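7.4 Soft item won't release / item stuck between pads

Applies to: Cuvik hand-held gripper, two-finger, padded. Left and right units both.

What you'll notice: fingers open on the trigger but the tissue, cloth or wrap stays up on one pad. Or it drops late and lands outside the basin. The log still says RELEASE OK. Don't trust it, the log only knows finger position.

CAUTION: Keep your free hand out of the fingers while the unit is powered. Pinch injury. Lock the trigger first, every time, even for a scrap of tissue.

1. Stop the run. Mark the episode as failed, don't delete it.
2. Hold the gripper over the basin, pads level, fingers closed. Item should be directly above the opening, not out past the rim.

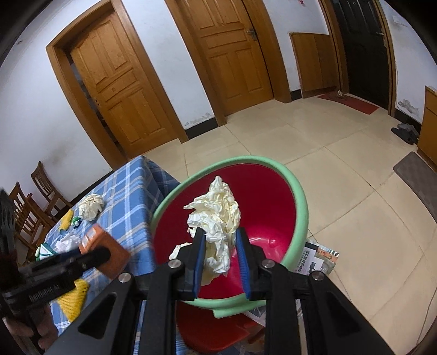
Fig. 7-3. Tissue held over the basin prior to release. Note loose flap beside left finger.

3. Check for loose ends. A flap hanging down next to a finger is the usual culprit, it gets dragged when the finger travels.
4. Open fully. Wait 2 seconds. If it drops, go to step 7.
5. Still stuck: lock trigger, power off, lift the item away by hand. No tweezers, no screwdrivers, they tear the pads.
6. Wipe both pads with a damp lint-free cloth. Dry them properly. Lint build-up is worse in winter when the heating's on (static).
7. Check the finger base screws for play. Snug only. Overtightening cracks the plate and thats not covered.
8. Power on, unlock, do 6 test drops with a fresh tissue ball. All 6 have to land in the basin. One miss = repeat from step 5.

Note: crumple the tissue tighter than you think. Loosely balled stuff unfolds in the grip.

Note: pads are good for 400 cycles on paper goods. After that swap them as a pair, never just the one side. Leave new pads 30 minutes before use so the adhesive can grab.

WARNING: If fingers close by themselves after an open command, pull the battery and tag the unit out. Do not retry. Do not recalibrate. Call Brodie Fairweather at the Garkton service desk, or leave it in the red-tag bin with a note if its after 5 pm.

Trigger lock faults: see 7.5.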